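The following section is for the owner of the Timen yarn swift and ball winder, and it supposes that both boxes are already opened. If some part is missing, please write to Alesex before you start, and give the number 1481, which is printed on the lid of the bigger box.

## 3. Setting up the swift and the winder

### 3.1 Fixing the swift to the table

1. Choose a table with a straight edge and no drawer under it. The clamp needs free space below.
2. Open the clamp fully and push it over the edge until the back of the clamp touches the wood.
3. Put one felt pad between the screw and the underside of the table.
4. Turn the screw by hand until the swift does not move when you pull it lightly.

**Caution:** Do not use pliers on the screw. The thread is made of birch and it will break.

5. Hold the centre post with one hand and slide the collar up slowly. The six ribs must open all together. If one rib stays behind, lower the collar and begin again.

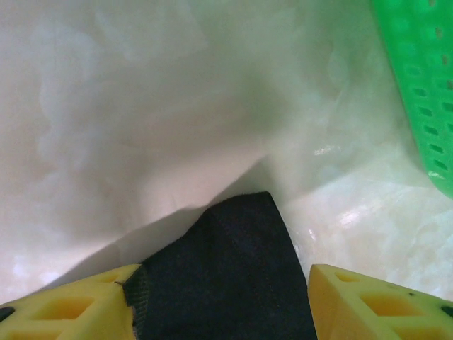 6. Tighten the small knob on the collar when the ribs are half open. At this stage it is enough that the collar does not fall down by itself.

**Note:** A new swift can make a dry noise at the joints. It becomes quiet after a few skeins. Please do not put oil on it, as oil goes into the wool and cannot be washed out easily. A little beeswax is allowed.

### 3.2 Putting the skein on

1. Untwist the skein and hang it over your two hands. Shake it gently, so that the threads lie side by side.
2. Find the ties. Most skeins have two or more. Leave them closed for now.
3. Lower the ribs, place the skein around them, and slide the collar up until the wool is held but not stretched. The swift takes skeins of up to 52 inches around.
4. Tighten the knob, then cut the ties with small scissors. Cut the knot only, never through the middle of the tie where the yarn passes.
5. Turn the swift once with your finger. If the yarn climbs towards the top of the ribs, the skein is too loose.

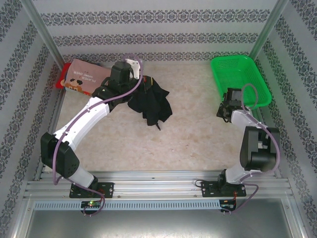 *Macaraeg, 18 May 2018*

Changes to the text in 3.3: the yarn guide is now fitted after the cone and not before it, as Danjuma Oyelaran from our workshop has advised. Owners of the older winder with the brass guide may follow the new order too, the parts are the same.

### 3.3 Fitting the ball winder

1. Clamp the winder to the same table, at least one arm's length away from the swift. When they stand too close, the yarn jumps off the ribs.
2. Press the cone on its axle until you hear a click.
3. Push the yarn guide into the slot and turn it so that the eye looks to the swift.
4. Bring the end of the yarn through the eye and into the notch on top of the cone. Leave a tail as long as your hand.
5. Turn the handle clockwise, slowly at first. Keep the same speed.

**Caution:** Keep long hair, sleeves and necklaces away from the gears. If a child turns the handle, an adult must stay at the table.
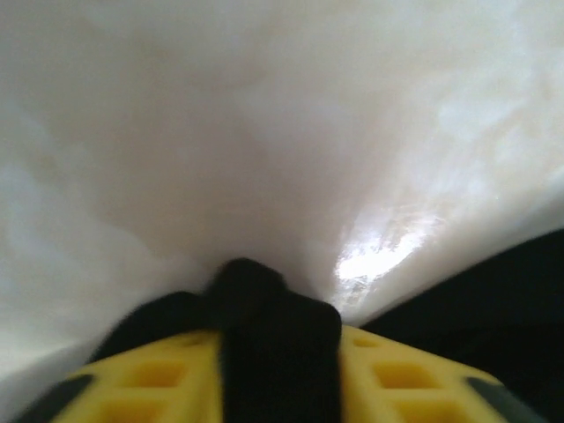

Undyed and cream yarns need more attention than dark ones, because a thin place or a knot is hard to notice while the skein turns. Before you start, look along the yarn from the side and see where the light falls. On a pale, smooth surface the lamp can leave a bright spot of glare, like the one a little right of centre in the photograph above, and a white thread which passes in front of such a spot is nearly lost to the eye. Move the lamp or lay a dark towel under the winder. If you feel a knot, stop, let the handle rest, and look at it before it goes into the ball.

### 3.4 When the yarn catches

1. Stop the handle at once. Do not pull.
2. Loosen the knob and lower the ribs by 2 cm.
3. Lift the crossed thread over its neighbours with a blunt needle.
4. Raise the ribs again and continue.

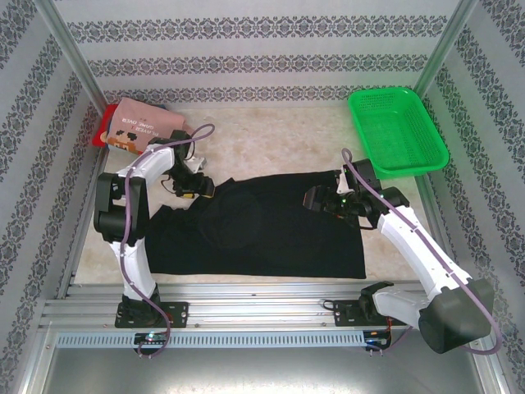 *Black cloth spread on the work surface, green basket in the far right corner.*

If the yarn catches at every turn, the skein was probably put on with a twist in it. Tie it again in three places, take it off and repeat 3.2 from the first step. Yarn which has felted together in the wash cannot be wound with this tool.

**Note:** Fine lace yarn should be wound twice. The second ball is softer, and the stitches come out more even.

For spare ribs and felt pads, write to Carleen Paewai at the Alesex parts desk. The cleaning of the cone is explained in section 4.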